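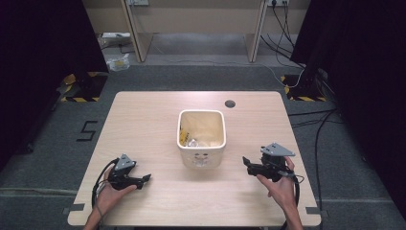 Unit 4: Email newsletters and the welcome message

In the last unit we studied how a small company chooses its channels. Now we look at the channel which the company owns by itself, the mailing list.

Key terms
Open rate: the part of delivered emails that were opened.
Click rate: the part of delivered emails in which the reader clicked a link.
Segment: a group inside the list with something in common, for example the same city or the same last purchase.

The welcome message
A new subscriber remembers the company best in the first hours. Please send the welcome message on the same day. It should say who is writing, how often the emails will come, and where to unsubscribe. Keep the subject line under 50 characters, so that it can be read on most phones.

Case: Miralmont
Miralmont sells garden furniture in two towns. It sent one newsletter to the whole list every month, and many people left the list in September. Then the list was divided into 2 segments, buyers and visitors. The buyers received care advice, and the visitors received a short catalog.

Homework
Read the Coman case in the reader, page 11. Write a welcome message for Coman and two subject lines for it. Bring them printed to the next class, we will compare them in pairs.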